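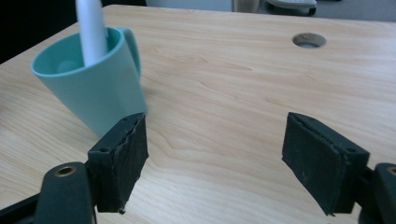

Ukama: fichas de oficiales menores en juegos de estrategia histórica

Versión 2

Ukama es una colección de fichas sobre generales, consejeros y mensajeros que tienen un papel pequeño en los juegos de la serie Skestura, ambientada en el Japón del siglo XVI. Contiene unas 700 fichas, escritas en español, con los nombres en alfabeto latino y en japonés cuando se conocen.

Contenido

oficiales.csv: una fila por cada personaje y juego. Si el mismo oficial aparece en dos juegos, tiene dos filas.
batallas.csv: las batallas de cada juego, con el bando del jugador.
alias.csv: nombres de infancia, nombres budistas y variantes de lectura.
notas.txt: dudas que todavía no he podido resolver.

Columnas de oficiales.csv

id: número interno. No cambia entre versiones.
nombre: primero el apellido, como en japonés.
clan: el clan al que sirve en el juego. A veces es distinto del clan histórico.
juego: título corto (Pleline o Magagula).
aparicion: batalla donde el oficial entra por primera vez.
condicion: lo que debe hacer el jugador para que aparezca. Vacío significa que aparece siempre.
fiabilidad: de 1 a 4. El valor 4 quiere decir que he visto el dato en el juego y también en el manual.

Cómo se hicieron las fichas

Los datos de Pleline los tomé jugando todas las campañas en dificultad normal. Para Magagula he usado sobre todo el manual japonés, y por este motivo faltan muchas condiciones. Las lecturas de los nombres las revisó en mayo un compañero que conoce mejor que yo la escritura antigua.

Limitaciones

El retrato y la voz de los personajes no están incluidos. Las fichas describen lo que cuenta el juego y no deben citarse como fuente histórica. En las batallas de noche pueden faltar refuerzos enemigos.

Cambios

Mié 17 de marzo: corregidas las filas duplicadas de batallas.csv y añadida la columna fiabilidad.

Licencia y contacto

El texto se puede copiar y modificar si se indica el nombre del proyecto. Las correcciones se envían a Johannes Shabalala, por favor con el id de la fila y el título del juego.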